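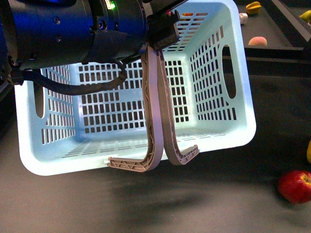

The Basket and the Tray
How to keep fruit at home in the cold months, and why two simple things are enough

December 19, 2019

In my family, the fruit for the winter holidays was bought in one trip and carried home in one basket. By the time the guests arrived, half of it was soft. My mother blamed the shop and my grandmother blamed my mother. I was eleven or twelve years old before I understood that the fruit was good when we bought it, and that we made it bad ourselves by leaving it in a pile for a week.

Now I live in Ilton, where the winter is long and the kitchens are small, and I have thought about this matter more than a reasonable person should. I own a deep fruit bowl, a wedding present, very beautiful. I do not use it for fruit anymore. It holds keys and the letters I do not want to open.

What I use is a plastic basket and a tray.

The basket is for carrying and for the first hour. I like a light blue one, with many small openings in the walls, because air goes through it and because I can wash it in the bathtub. Please do not buy the kind with solid sides. It looks cleaner in the shop, but the water from washed fruit stays at the bottom, and the lowest pear sits in it like a person in a cold bath. Rounded corners are also better than sharp ones, as you will learn with your first ripe persimmon.

At the Saturday market in Tarell there is a household stall which sells such baskets next to the clothes hangers. The seller told me that people use them for toys and for socks. I have nothing against this. But a basket that has carried socks should not come back to the kitchen, and in my home this rule has been broken only once.

The tray is the more important of the two. It should be wide, with a raised edge, and dark if possible. A black tray shows you everything: a leaking plum, a bit of dust, a leaf that came from the market with its small passenger. When I get home I take each piece of fruit out of the basket and lay it on the tray, one layer only, with some space between. Nothing goes on top of anything else. The first time, it looks as if you are preparing to draw a still life. After two weeks it looks normal.

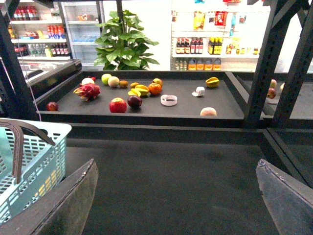 I have a weakness for mixed trays. Apples and plums are faithful friends, but in December I also want a dragon fruit, for its ridiculous color, and starfruit, which my neighbors' children ask me to slice so they can see the shape. A kiwi costs little and waits patiently. Mandarins I buy every week until spring, and I never have enough of them.

The difficulty with a mixed tray is that the fruits do not want the same things. Apples give off a gas that makes other fruit ripen faster. If you have a hard kiwi and you want to eat it soon, put it beside an apple. If the kiwi is soft already, move it to the other end. Starfruit can stay in the room while it is still greenish, and after it becomes yellow it should be eaten or put in the refrigerator. Dragon fruit is the same in my experience: a few days on the tray, then the cold. Mandarins like a cool place and dislike being pressed. Plums tell you themselves, if you touch them gently near the stem.

I touch everything in the morning, while the water is boiling. This takes a minute. What is ready moves to the front edge of the tray, what is hard moves to the back. Guests do not know the system, but they always take from the front, so it works without explanation.

I also keep a roll of white tape near the fruit. When I buy two kinds of apple that look alike, one for eating and one for baking, I put a small piece of tape on the baking ones. My sister finds this funny. She has also baked with my eating apples, so I continue. Take the tape off before washing, and do not put it on a peach, whose skin will come away with it.

About the shopping itself I have only modest advice. Last week I compared prices for mandarins between the market and Makport, the big store near the bus station, and the market was cheaper by 50 cents a bag. The store had the better starfruit. For apples I go to the Pomare cooperative, which sells from its own shed until the end of January and lets you choose them one at a time. Choosing one at a time is slow, and there is usually someone behind you who sighs. Let them sigh. A single bruised apple at the bottom of the basket can spoil the two that lie against it.

If you are buying for the holidays, I would go twice. Buy the hard fruit now, the apples and the green starfruit, and give it a place on the tray. Go again two days before your guests come, for the plums and anything with thin skin. Wash only what you will eat that day. Wipe the tray when you empty one side of it, and turn the fruit that has been lying on the same cheek all week.

The refrigerator in my apartment is full at this season with other people's favorite cheeses, so most of the fruit must live in the room. I put the tray by the window that closes badly. In summer this window annoys me very much, but from December on it keeps the mandarins cool until we have eaten them.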